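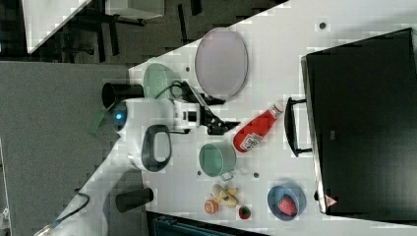 Figure 3. Play kitchen table before clearing. Plate, bowls, cup, ketchup and fruit.

Section 3: Clearing and Resetting the Table

Your Favthorpe play kitchen set has been out of its box for less than an afternoon and already looks like Figure 3. This is normal. The set was designed to be played with, and the people who play with it were not designed to put things back. The steps below return the table to a state in which a second lunch can be served, usually to the same customer.

Read all the way through once before you begin. Set-up of the table itself is covered in Section 2, and if your tabletop wobbles you should go back there now.

Before you start

Have ready a damp cloth, a dry cloth and the storage tray. If you threw the tray out with the packaging, any shallow box will do. Many households do this, and we have stopped printing the warning in capitals.

Note: The small holes in the tabletop are screw holes. Leave them open. Modeling clay fits into them beautifully and comes out with a toothpick and most of an evening.

Clearing

1. Pick up the fruit first. It is the smallest part of the set and the part most often found later by a bare foot. In Figure 3 the banana, the orange half and one strawberry are together near the bottom of the table.

2. Look inside the bowls. There is nearly always something in one of them. In Figure 3 it is a strawberry, in the blue bowl. Take it out before you stack anything, or the stack will lean and you will blame the bowls.

3. Stand the ketchup bottle upright and check that the cap is on. A bottle lying on its side will roll as soon as you reach for something else.

4. Collect the metal cup. Pick it up by the body. The wire handle is small and suits smaller fingers than yours.

5. Stack the bowls. If the two in your set are different sizes, the larger goes underneath. We mention this only because of the letters.

6. Lift the oval plate last and keep it flat. Anything you overlooked in steps 1 to 5 tends to be on it or just behind it.

CAUTION: Do not slide the plate to the edge of the table and tip it into the tray. It does save time, right up to the moment it doesn't.

Wiping down

7. Wipe the tabletop with the damp cloth, working away from yourself. Go lightly over the screw holes so that water does not collect in them.

8. Dry the top before anything goes back on it.

9. Wipe the fruit with the same cloth. Do not soak it, boil it or put it in the dishwasher. The strawberries in particular have been through enough.

CAUTION: The metal cup should be washed by hand and dried straight away. Keep it out of the microwave, including when you have been told that the soup is cold.

Resetting for play

10. Place the plate at the back of the table, with its long side facing the player.

11. Set the blue bowl on the right and the green bowl on the left. The set works equally well the other way around, but some players hold firm views once they have seen it done one way. Pick an arrangement you can live with.

12. Stand the cup and the ketchup next to the plate, within easy reach.

13. Put all the fruit in one bowl. It will not stay there.

Putting the set away

If the set is going into the closet and not back into service, pack it in this order: plate on the bottom, bowls on the plate, fruit in the top bowl, cup and ketchup along the side. Close the lid without pressing. If you find yourself pressing, the cup is probably standing up. Lay it down and try again.

Note: Do not pack real food with the play food. A real banana spends the first few days looking very much like the toy one, and after that there is no confusing them.

Missing pieces

Check under the sofa cushions, in coat pockets and in any toy vehicle with a door that closes. Replacement fruit can be ordered singly by filling in the card at the back of this manual. Please write the name of the fruit. Drawings are welcome, but Kiri Maihi in our parts office asks that they be labeled, as a strawberry in crayon can pass for a good many other things.

Section 4 covers the Trudley sink unit, sold separately, and what may be poured into it.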